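Training on views where something big is blocking the camera - my occlusion results (long, sorry)

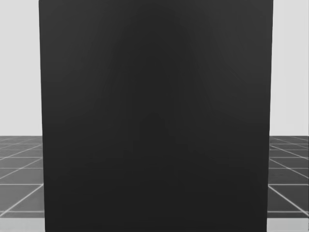
Simulated camera view with the dark panel in front. Tiled floor on both sides, dark gray to near black in the middle.

endo_marsh wrote:
OK so I've been sitting on this since September and I'm too excited to keep quiet. The question was simple: if you train a two-arm policy in sim and the camera gets blocked for part of the task, does it learn to cope or does it fall apart?

Setup is the Kesteo sim, two arms, pick up a block and hand it over. I trained two policies on 1000 episodes each. One set is clean. In the other, a big plain panel drops in front of the camera at a random moment and stays there for a while, so the network gets views like the one at the top. No markings on it, matte, nearly black toward the bottom. All the policy has left from the image is two slices of floor grid and the pale background. The joint readings keep coming in as normal.

I tested both on 378 starts neither one had seen, with the panel dropping in on every run. The clean policy jerks as soon as the view goes dark and mostly never recovers. The other one slows down, keeps the grip it has, and carries on when the view comes back!! I watched those runs over and over, grinning like a fool.

Code is in my Endodon repo, panel branch.

tallgrass77 wrote:
Love this. Does it get any history, or only the current view?

endo_marsh wrote:
History of 4 steps. The panel stays up a lot longer than that, so it can't be remembering the last good view in any direct way. My guess is it leans on the joint readings when the image is useless.

P. Rissanen wrote:
Nice work, but I don't buy the explanation yet. Look at your own picture. The grid lines are still there on both sides, nice and bright, and the horizon is too. If your camera is mounted on something that moves, those lines tell the network a lot about where it is. You haven't blinded it, you've left it a ruler on each side.

Also the panel always looks like the same panel. It could be learning "dark shape in the middle means slow down" and nothing deeper.

endo_marsh wrote:
Fair on the second one. On the first, the camera is fixed in all of these runs, so the floor lines don't shift. I should have said so in the post.

P. Rissanen wrote:
Then the grid is harmless, I take that back. The second point stands. Swap the panel for something bright with a busy texture at test time and don't retrain. If it still slows down and holds its grip, I'll be impressed.

zindance_fan wrote:
I tried something close to this with Zindance last year, random black squares pasted over the image, and got almost nothing out of it. Squares were small though. Maybe covering most of the view is the trick? With small patches the network can just look around them.

tallgrass77 wrote:
Or the difference is that yours were pasted on and this one is an object in the sim, so it gets shaded. You can see the face goes from dark gray up top to near black lower down, with a darker streak through the center. A pasted square is one flat value.

zindance_fan wrote:
Huh. Hadn't thought of the shading at all. I'd still bet on size.

Weerasinghe wrote:
I'd bet on neither. The panel stays up for a stretch of time and pasted squares usually jump every step. Hold the squares still and I think the gap closes. People were arguing about how long a robot should trust a stale reading when I started in 1993, and it's the same question with a bigger network attached.

endo_marsh wrote:
That's three different guesses and they're all cheap to test - I love this forum. Running these next: a bright textured panel with no retraining, a panel half the width, and pasted squares held in place for as long as the panel is up.

P. Rissanen wrote:
Add one with the joint readings frozen while the view is blocked. If it really is leaning on them, that should break it.

endo_marsh wrote:
Oh that's a good one. Adding it. The textured panel run is first in the queue, and I'll post the numbers in this thread whichever way they go.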